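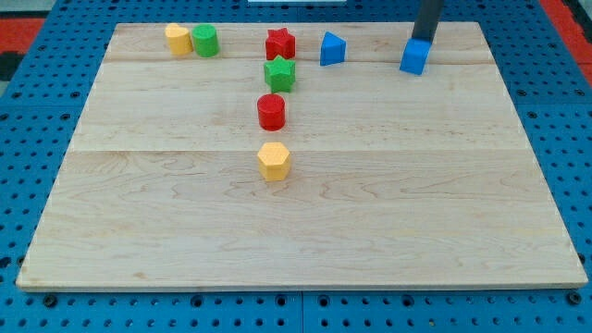
Why does the planner drop a valid grasp when two objects are close together?
The collision checker inflates every detected object by the same margin, so a neighbor's padded outline can cover the space the fingers need and the grasp gets filtered out before it is scored.

Ticket: Mulell planner, grasp candidates rejected near neighbors
Opened: 2023-01-21
Status: resolved, waiting on release

Reported behavior
Konix perception node finds every block on the board and the poses look right in the viewer. Mulell then returns NO_VALID_GRASP for the yellow block and the green cylinder next to it, which are touching. Blocks with open space on both sides, like the blue cube, plan normally. Same result after a restart.

Log
1. Checked calibration first. Reprojected the board corners and they landed where they should. Not the camera.
2. Dumped the candidate list for the green cylinder. 80 candidates generated, 80 rejected, all with reason code 19 (finger collision, padded).
3. Set padding to zero in Zuleck simulation. 30 candidates survived, mostly with the fingers closing across the line between the two blocks. So the geometry is fine and the filter is too strict.
4. Tried a smaller global padding. The pair planned, but approach paths then passed too near the two stars. Reverted.
5. Found that the approach check and the finger check read the same padding value. They should be separate — the approach needs the margin, the last part of the descent does not.

Fix
Split the parameter in two: approach_padding and contact_padding. Approach keeps the old value, contact is set to 7 percent of it. Also changed the sampler to try angles across the contact line first when two outlines touch. Merged to the Um branch.

Still open
The star outlines are fitted as circles. It works but wastes candidates. Separate ticket.

Comments (3)

gridlock_t
Same code 19 here on version from March. Splitting the padding fixed it for us too.

pbench
Does contact_padding apply on release as well, or only on pick?

ticket author
Only on pick for now. Place still uses the approach value.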